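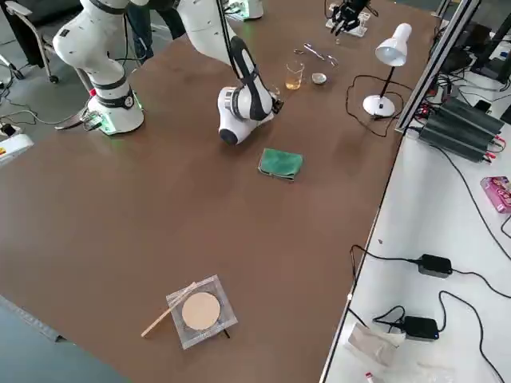
Mirnine: The Reinhold Lenz Edition
Blu-ray set, Jallow Home Video

Mirnine is a political thriller set in a mining town during the week of a contested election. The film was cut by its distributor before release and circulated for years in that form. Both versions are included in this set, transferred from the best surviving elements.

Specification
Discs: 2
Running time: 90 minutes (theatrical cut)
Additional footage in director's cut: 14 minutes
Picture: black and white, original aspect ratio
Audio: original mono; Premix stereo track
Subtitles: English, German, hard of hearing
Certificate: 15
Region: B

The theatrical cut is on disc one and the director's cut on disc two. The restored scenes come from a release print, as the negative trims were not kept. Grain is heavier in these passages and there is some vertical scratching in the assembly hall sequence. No sharpening has been applied to match them to the rest of the film.

The Premix track is a stereo version prepared for a television sale and not used at the time. It is available with the theatrical cut only. The default on both discs is mono.

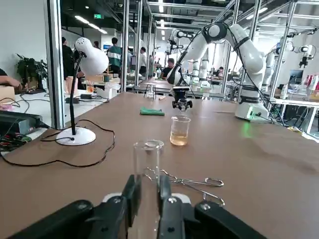 Can the director's cut be played with the commentary?
The commentary was recorded to the theatrical cut and plays on disc one only. Lenz discusses the restored scenes in the interview on disc two.

Extras
Audio commentary by Reinhold Lenz
Interview with Lenz on the re-editing of the film
4 deleted scenes, without sound
Theatrical trailer
Booklet with an essay by Adeyemi and notes on the transfer

Packaging
Clear case with reversible sleeve. The booklet is supplied with the first pressing - later copies will have the discs and sleeve only.

Availability
Orders are dispatched from December. Faulty discs are replaced individually, so please keep the case and the remaining disc.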